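Subject: Re: [handgrip-build] Finger pad slip on thin round stock, plus encoder drift

Replying to both parts of the message below, since the slip and the drift share a cause on at least some of these builds.

On 2 June, no – sorry, in the June thread, the list wrote:

> I have the Cultach linkage printed and assembled, both jaws, with the
> stock ridged pads. Wide objects are fine. Anything thin and round
> rolls out as the jaws close. I see it with pencils, dowels and
> skewers. It goes toward the tips nearly every time.
>
> Second problem: the opening width I log does not come back to the
> same value when the jaws are fully closed. It creeps over a session.
> I re-zero at the start and by the end it is off by enough to matter.
> Is this the magnet, the board, or the linkage?
>
> Pads are the soft filament from the parts list. Pivot screws are
> tight. Reading the encoder over the Plelis board at the default rate.

Taking the drift first.

"Pivot screws are tight" is where I would look. The parallel linkage in the Cultach files has no bearings in the outer pivots. The screw shank is the bearing surface, and the printed bore is slightly undersize on most machines. If you tighten the screw until the side play disappears, the arm is clamped and you have added friction at every joint. The jaws then stop short of closed by a different amount each time, depending on how hard you squeeze. The encoder reports that correctly. It looks like drift in the log and it is a mechanical error.

Procedure that has worked on two sets here:

Back off every pivot screw until the arm falls under its own weight. Ream the bores by hand if it won't. Put a drop of thread locker on the screw, run it in until the head just touches, then back off an eighth of a turn. Leave it overnight. Do not use the locker on the plastic side, as it attacks some filaments.

With the pivots free, close the jaws on nothing 20 times and log the closed reading for each. If the readings scatter with no direction, it is still friction. If they walk in one direction, suspect the magnet. The press fit in the revision 2 hub is loose when printed in anything soft, and the magnet turns a little on every closure. A smear of epoxy fixes that. I have not seen a bad Plelis board yet. I have seen two with the connector not fully seated, and those gave jumps in the reading, which you would have noticed.

Do this before changing anything about the pads. Sticky pivots also make the two jaws close unevenly, and uneven closing is one of the ways to roll a round object. 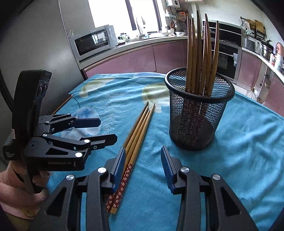 For pad testing I use loose round stock lying on a table, with nothing to hold it in place. A block or a cup tells you very little about the pads, because both give you enough flat or wide contact to hide a bad alignment. Wooden chopsticks are good for it. They are cheap, they are tapered, and the thick ends and the tips behave like two separate test objects. I lay four down in a loose bundle on a tablecloth, nearly parallel, and keep others standing in a wire-mesh holder next to them for the upright pick. The bundle is the harder case: the pads have to come down either side of one stick without closing on its neighbor. The cloth matters as well. On bare wood the stick slides ahead of the first pad to touch it, and on cloth it tends to stay put long enough for the second pad to arrive.

On the taper: a tapered stick held between two parallel faces is being pushed toward its thin end. The force is small, but with slick pads it is enough. Your pencils should not do this except near the point, and your dowels should not do it at all. If the dowels really do travel toward the tips, your pads are not parallel. They are toed out, and the dowel is finding the open side of the wedge. Close the jaws on a sheet of paper and pull. If it tears at the base and slides free at the tips, that confirms it.

Causes of toe-out, in the order I would check them. First, the pad seat on the jaw, which prints with a raised edge if the first layer is squashed. Scrape it flat. Second, the two arms of one linkage printed at different scales, usually after a reprint from another spool. Measure hole center to hole center and discard the pair if they differ. Third, flex in the arms at high squeeze force. You can't fix that without a stiffer arm, but you can squeeze less, and with free pivots you will not need as much force anyway.

Ridge direction is the remaining item. With ridges running across the jaw, a stick held crosswise sits along a groove and is held well. Hold the same stick in line with the jaw and it touches only the crests. Running the ridges lengthwise reverses this. I print crosswise ridges and accept the loss. There was a crosshatched pad in the Barajas branch of the files. I tried it and the points wore down fast, to the point where it was no better than a smooth pad.

Print settings for the pads I am using now: soft filament, solid infill, ridges facing up, no supports. Nozzle speed 33 mm/s, slower than the profile suggests. At the default speed the ridge crests come out stringy, and the strings act as a lubricant until they rub off. Wipe finished pads with alcohol before the first use.

After a long run, check the pads for glazing. I swap mine at 1000 closures whether they look worn or not, and log the swap so that a change in grip shows up next to it. If you use the Primside logger there is a free text field in the session header that will do for this.

To keep the results comparable, could you post the following once the pivots are done: the closed readings as a plain column of numbers, which hub revision you printed, and whether the paper test fails at the base or the tips. The raw numbers are more use than a plot.

One correction to the wiki while I am here. The build page still says to torque the pivot screws "firmly." That line was written for the version with bushings and should have come out when the bushings did. I don't have edit rights on that page. If someone who does is reading, please change it.

The arm files with reamed-size bores are in my folder on the list archive, under linkage, revision 2 only. They will not fit the older hub.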